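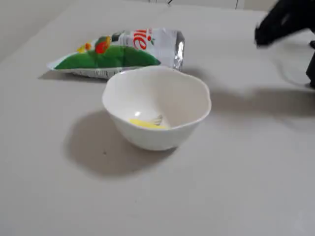 Dostodier pauses its Brondska table arms after a gripper fault

Mar 5, 2018 — I'm Adebayo Oyelaran, I look after the table arms at Dostodier, and I'd like to tell you about a fault we found in June last year's model, the Brondska, before you hear a muddled version of it from someone else. We have asked every customer with a Brondska to stop using it near people until a new part is fitted. No one has been hurt. One of my own team had a sore thumb for an afternoon, and that was quite enough for me.

So, what went wrong? The Brondska is the arm we sell for light kitchen and table work: picking up packets, moving bowls, clearing away bits of wrapper, that sort of thing. When you press the stop button the arm should halt and the gripper should stay exactly as it was. On some arms the gripper carried on closing for up to 2 seconds after the stop. The arm itself stood perfectly still, so anyone would have thought it was safe to reach in. My colleague did just that, to rescue a bag of snacks, and got a pinch.

I'll admit we were slow to believe it. I stood there pressing the button myself all morning and it behaved beautifully. Then we tried it with soft, puffed-up bags and there it was. A bag full of air gives way under the fingers, the gripper thinks it hasn't got hold of anything yet, and it keeps asking for a bit more squeeze. If you press stop during that last bit of squeeze, the request is already sitting in the gripper's own small controller and it gets carried out anyway. Hard things like bowls never showed the problem, and I'm sorry to say hard things were most of what we had tested the stop button with.

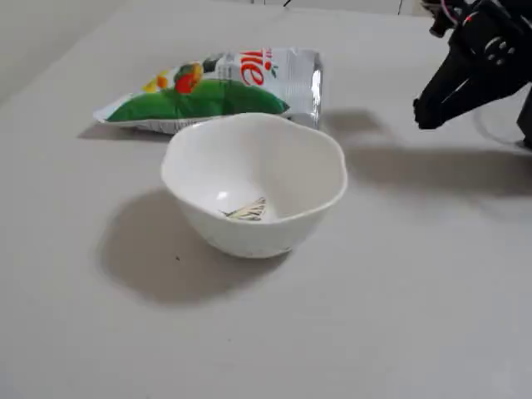 We have now gone back and repeated the stop test 2,000 times with bags, bowls and scraps of packaging, in all the awkward positions we could think of. With the old controller the fault turned up on 13 of the 15 arms we keep in our workshop. The two that passed had an older batch of controller, made for us by Effiong, which throws away any waiting request as soon as the power to the fingers drops. The newer batch holds on to it. That change was made at our asking, to make the grip smoother, so please don't blame Effiong for it! It was our decision and we should have tested it properly.

The new part is called Etavow. It's a little board that sits between the stop button and the gripper and cuts the finger motor directly, whatever the controller may be planning. We're fitting it free of charge, and we'll come to you to do it. If your arm is bolted into a worktop you don't need to take it out.

Until we've been, please do the following. Switch the arm off at the wall before you put a hand anywhere near the fingers, and don't count on the stop button to do that job for you. Keep soft bags and pouches off the table if you can. If the gripper has closed on something and you need it back, turn the power off first and then use the release lever on the side of the wrist — it is stiff, but it does move.

I know some of you rely on these arms every day and a pause is a real nuisance. If the wait is causing you trouble, tell us and we'll lend you a manual lifting aid in the meantime. Customers who rent will not be charged while their arm is out of use, and you don't have to fill in a form for that.

We'll publish the full test notes on the Dostodier support pages, including the runs that went badly. Anyone who has seen their gripper move after a stop, even a tiny bit, please write to the support desk and mark it for me. I read all of those myself.

Press contact: Adebayo Oyelaran, Dostodier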